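Let the kids be bored again

Dymphna Ó Gríofa
February, 7.15 am

Nowhere to be.

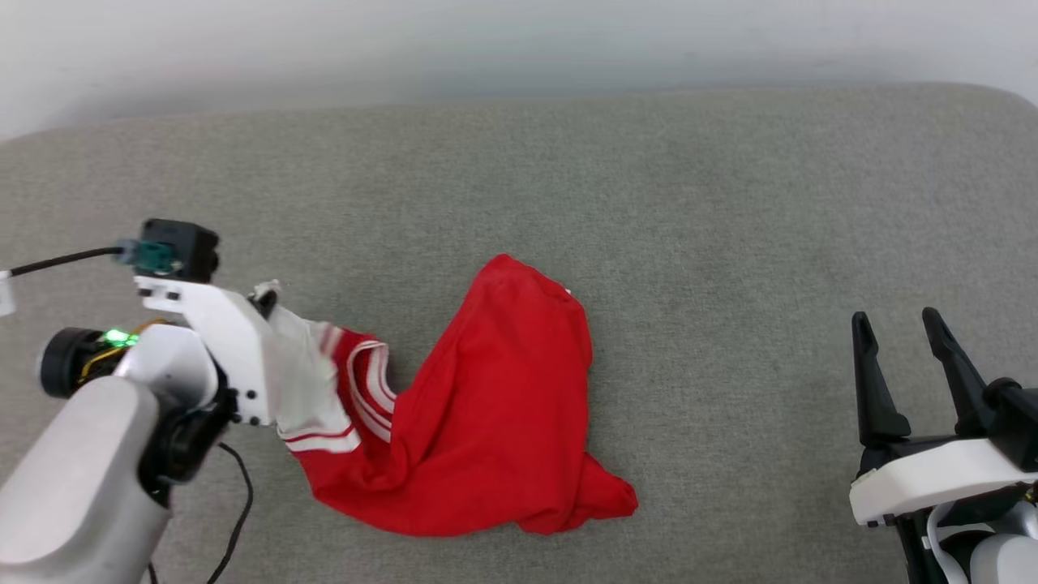 Grey upholstery against a pale wall.

School's been back a fortnight and already the fridge is covered in notes. Swimming. Coding. Drama, with a costume deposit. A thing called mindful movement at Liltenura hall, 39 dollars a term and bring your own mat. My neighbour on Jida Street has a colour chart for her three and I have seen it and it frightened me.

I want to put in a word for doing nothing. Not screens, I'm not counting screens. I mean the long flat afternoon where a kid lies on the couch upside down and says there's nothing to do, and you say yes, and keep peeling the potatoes.

We had a lot of those in Lillari. The town had 993 people on the sign and most of them were asleep by two in summer. Mum shut the blinds and told us to go away quietly. So we did. My brother ran a post office out of the laundry. I wrote a newspaper, one issue, mostly about the dog. We fought, obviously. I once spent what felt like a week trying to whistle through a gum leaf and I still can't do it.

Was it good for us? No idea. I'm not going to pretend theres a study. I just know I can wait at the dentist without losing my mind, and I think I learned that on the lino.

What I hear back is always the same. They'll fall behind. Behind who? The kid in Gu who does violin at six in the morning? Good luck to him, he might love it. Some do. My middle one loves netball and I'd never take it off her. But the youngest had four activities last year and when I asked which he'd keep he cried, he thought he was in trouble.

And the money. I added up our year and got to 2000 dollars before I got to shoes. Stopped there. Plenty of families can't spend that and then feel rotten about it, for no reason I can see.

I do get it — if you both work, the after school thing is really child care with a nicer name. I've used it for exactly that. Nobody should feel bad. But the Saturdays, surely. One Saturday. Cancel the thing and don't replace it with a museum.

They will whinge. Mine whinged for an hour and ten minutes the first time, then went very quiet, then there was sticky tape on everything. The second week they whinged less. The third week it rained and it was awful and I gave in and we watched a movie. Fine.

We're trying agian this week. The costume deposit, I'm told, is not refundable.

Recent columns
The library fine I deserved
Who ate the school fete cake
In favour of the short phone call
Your letters: more on leaf blowers

Contact the editor, PO Box 531, Lillari | © Lillari Local | Back to top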